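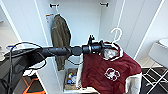
How many times do you have to show it the same job before it's any use?

More than you'd like. For hanging up a shirt we recorded 238 goes before the first training run, and threw away 119 of them for reasons that were nearly all our own fault. The tips below are meant to make your discard pile smaller than mine.

Search tips Search Clear

Household recording tips: wardrobes and laundry
Zofia Sikora, last changed 8/28/23

Decide where a go begins and ends. Ours begins with the hanger already in the grip and ends when the hook is over the rail or peg and the gripper has backed off. For a fortnight in December half of us stopped recording the moment the shirt was up, and the system duly learned to hang a shirt and then stand there holding it, like a guest who can't find the coat room.

Hang things badly on purpose. If every shirt starts out square on its hanger, you are teaching a skill that works only in shops. Let one shoulder slip. Leave a collar bunched. Leave a sleeve inside out, if that is how it came out of the wash.

Mix your clothes. A stiff jacket practically hangs itself and makes everyone feel clever. Football shirts slither. Jumpers are heavy and sulk. Thin straps are best left until you've had a good lunch.

Don't tidy the house first. I know. Your mother is in your head, and so is mine. But a wardrobe with odds and ends in the bottom and a drying rack parked where you'll trip over it is what the thing will meet in real life, so leave it be. Anything with a name and address on it goes in a drawer.

Move the starting point. Shift the base a hand's width between goes, and turn it a little as well. At Distden we taped a neat cross on the floor and used it faithfully for 1054 recordings, after which the arm could hang up anything in the world provided it was standing on that cross.

Keep your fumbles, within reason. If the hook misses and you pull back, line up again and get it on, save the go and mark it "recovered". Those are worth having. If the shirt ends up on the floor and you say a word, mark it "dropped" and start another. The sound isn't recorded on Visarton kit. It is on Odukoya kit, as I found out in a meeting.

Slow down near the rail. People driving the arm whizz through the last bit out of sheer relief, and the last bit is where all the learning is. Come in a touch higher than you think you need, then lower the hook.

Write the label before you forget. "Hang the dark red shirt" will do nicely. "Shirt 2 again" will not. Say what the item is and what colour, and use the same word for it every time. We had tops, tees, jerseys and one "garment", all of them the same shirt.

Check the cables every time you change sides. A loop that is fine on the left has a way of taking the door with it on the right.

Stop when you're bored. You can see it in the recordings: the paths get straighter and the grip gets careless, and by teatime everything is going in at the same angle. Two short sittings beat one long one. Swap drivers if you can, as the left-handed ones do it all differently and the system is better for it.

Creased shirts: a quick shake between goes is plenty. I ironed ours for the first week. Please don't tell the others at Vilo, who still think I had a crew in.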